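**Talk notes, Funport robotics evening, 4 September 2019**
Sewwandi Barua. Slot is 30 min with questions, so keep moving!!

**Opening**

- Hi, thanks, name, I work on the Drurano project, we're trying to get a pair of arms to handle clothes.
- Quick show of hands: who's had a robot do something scary that was completely your own fault? (wait for it, let them laugh)
- Mine was in May. I was standing closer than I should have been, and I'll come back to that.

**What happened**

- We had the two Kernov arms on the bench with a shirt between them. Left arm pinches the collar, right arm pinches the hem, both lift. We'd run it plenty of times with the old policy.
- New policy goes on. Left arm does its pinch. Right arm starts lifting before its fingers have closed, misses the hem, swings up and over, and keeps going toward the left arm.
- They hit. Loud crack, bent finger mount on the left one, shirt on the floor.
- I had my hand on the bench edge, inside the tape. I got it out in time, but that was luck and I want to say so plainly. I'd leaned in to straighten a sleeve and never stepped back.
- The e-stop was on the far side of the bench. I went for it, and by then it was over. (pause here, don't rush into the tech stuff)

**What we thought it was**

- First guess was the arm controller. I spent 4 days on it, swapped a cable, swapped the other cable, wrote a very confident email to Siddiqui, who service the arms for us. They came, tested everything, found nothing wrong. They were nice about it. I've apologized.
- Second guess was the policy itself, like maybe we'd overtrained it. Also no.

**What it was**

- Clocks! The training recordings come from people using hand-held grippers, one in each hand, and each gripper keeps its own time. We sync the pair at the start of a session and then trust it.
- In a batch of recordings the sync had quietly failed. The script wrote a warning into a log I wasn't reading and carried on with whatever offset was left over from the session before.
- So in those recordings the right hand "lifts" early compared to where the left hand is. The policy learned exactly what we showed it.
- 136 recordings bad, out of 978. I'd have guessed that was too few to matter. It mattered because almost all of them were two-handed shirt lifts, so for that one move they were most of what it had.
- (if someone asks: yes, we could have caught it by plotting finger width for both hands on one axis. It takes a minute. We do it now.)

**What we changed**

- No sync, no recording. The script stops and beeps at you. People hate the beep, the beep stays.
- Tap the two grippers together at the start and end of every take, so drift shows up as a gap between the taps.
- Arm-to-arm distance check runs outside the policy and can stop both arms by itself. We should've had this before anything else, I know.
- E-stop on both sides of the bench now, and first runs of any new policy go at slow speed with everyone behind the tape, me included.

**Slides: the recording work**

(leave these up while I talk about the taps)
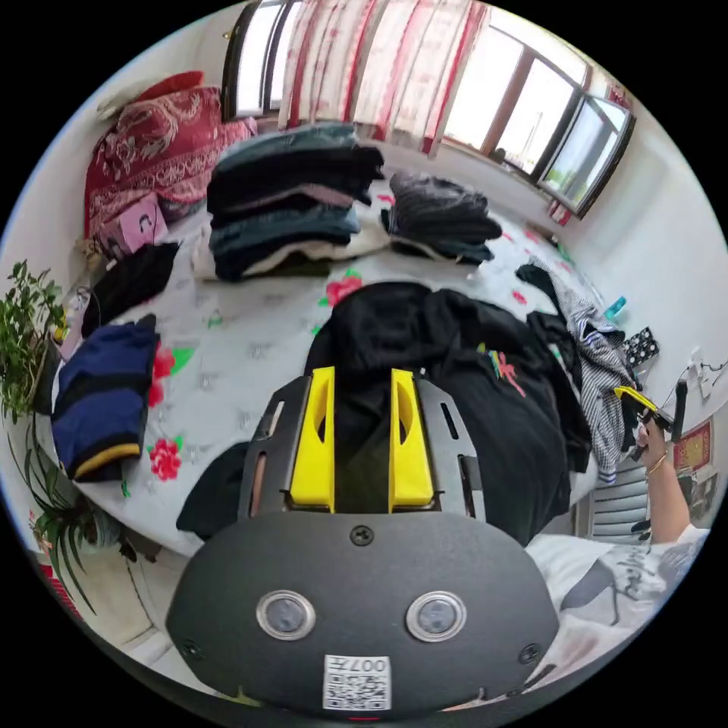
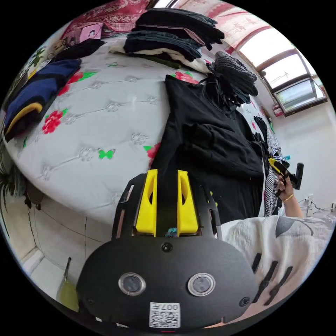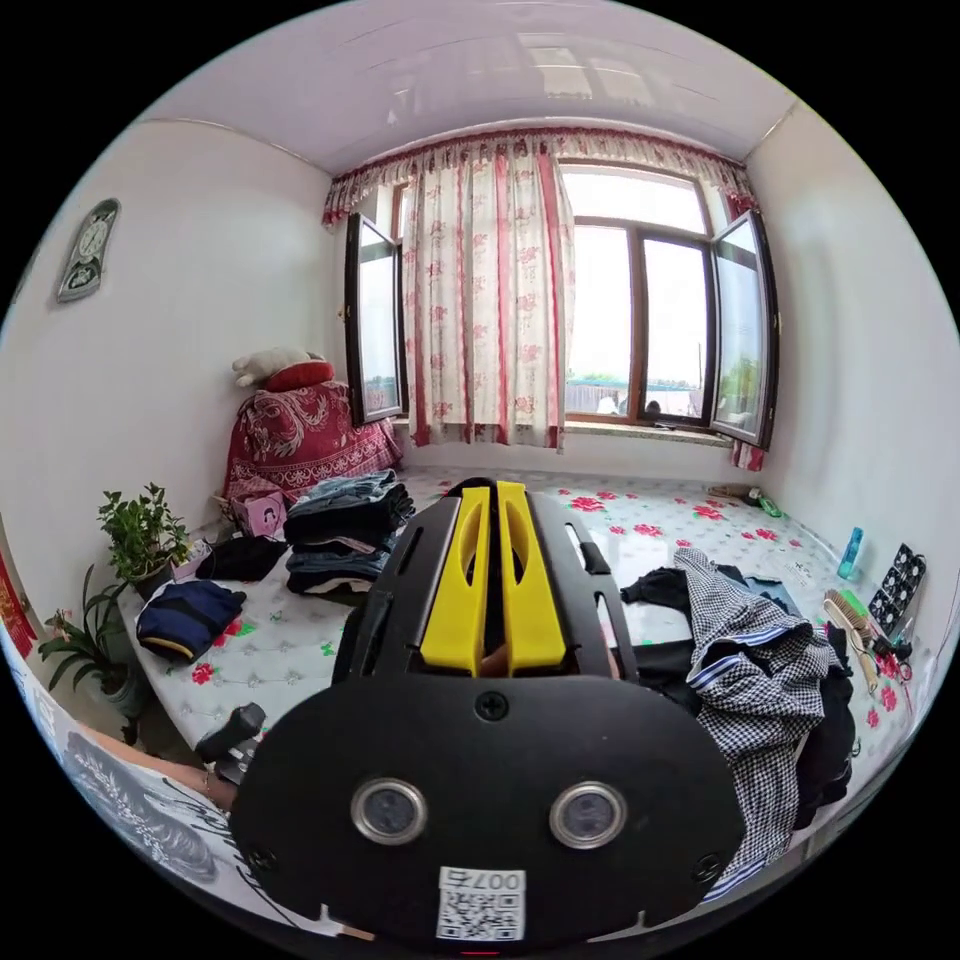
*Clothes on the bed, all three from a hand-held gripper. The 007 on the label shows in each one.*

- Point at the yellow fingers. Finger width is the signal we plot.
- Skip the lens question unless it comes up, I always lose five minutes there.
- Last thing: if your log has warnings in it, go read them tonight. Then questions.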